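Ovano Birth Photography Online Course: Review

I bought the Ovano course in February, after a friend asked me to be in the room for her second baby and to bring a camera. I had photographed families and newborns for a few years but never a labour. The course was the most widely mentioned one I could find that wasn't run in person, and it could be done in the evenings.

It is split into 4 parts: preparing with the parents, working in a hospital, working at a home birth, and editing and delivery. Each part is a set of videos with a short written guide to print out. You get access straight away and there is no time limit on it. I finished the whole thing in a little over a month, with a long gap in the middle when I had other work on.

The first part is the best. It covers the meeting you should have with the parents well before the due date, and it takes this meeting seriously. There is a sheet of things to agree: who may be in the room, which angles are fine and which are not, whether the parents want pictures of the actual birth or only before and after, and what should happen if things change and the family would like you to stop. I had not thought about that last point properly. I used the sheet almost unchanged with my friend and we got through it over a pot of tea. Two of her answers were different from what I would have guessed.

It also deals with being on call, which is the part of the job that puts most people off. The advice is sensible. Keep the bag packed from week 37, have a second photographer who has met the parents, and put in writing what you will refund if you miss the birth. The sample contract that comes with it is short and readable. You will still want somebody to check it for you.
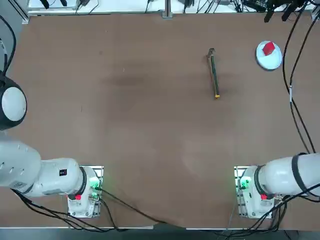
The hospital part is more mixed. The tutor, Khang Trịnh, is calm and clear, and he is very good on light. Most delivery rooms have one strong lamp and not much else, and he shows how to work with a dimmed room at a high ISO without flash. He explains where to stand so that you are out of the midwives' way, and how to ask before you move. There is a section on shutter noise that I found useful, and I now use the silent setting all the time.

What it lacks is any real detail on caesareans. There is a single short video, and most of it says that rules differ from one hospital to another. That is true, but plenty of births end in theatre, often without much warning, and I wanted to know what to do while waiting outside and how to pick up the story again in recovery. I ended up ringing the maternity unit at Plondcombe myself. The ward manager gave me more in ten minutes than the video did.

The home birth section is shorter and I have less to say about it. The pool pictures are lovely. The tips on steamed-up lenses work - bring the camera into the room early and leave it out of the bag.

Editing is taught in black and white first, then colour. The reasoning is that skin tones under mixed lighting are hard to get right, and a newborn can look quite purple in the first minutes. I agree with most of this, although I think it leans on black and white too much. My friend wanted colour and was happy with how red everyone looked. The presets included are called Mahrous and Stasosow. The first is warm and soft and I have used it since. The second is far too dark for me.

As a guide to how much sorting is involved, I came home with 1,860 pictures from my friend's labour and gave her about a tenth of them. The course suggests a first pass on the same day and a second one after a week, and that worked well.

My main complaints are the thin caesarean coverage and the sound on the early videos, which is quiet enough that I needed headphones. The question forum is also slow. I posted 2 questions and had an answer to one of them.

I would recommend it to anyone who already knows their camera and has a first birth booked. A complete beginner should learn low light somewhere else beforehand, as the course moves quickly through the basics. I still have the agreement sheet pinned above my desk, and I have another couple to meet next month.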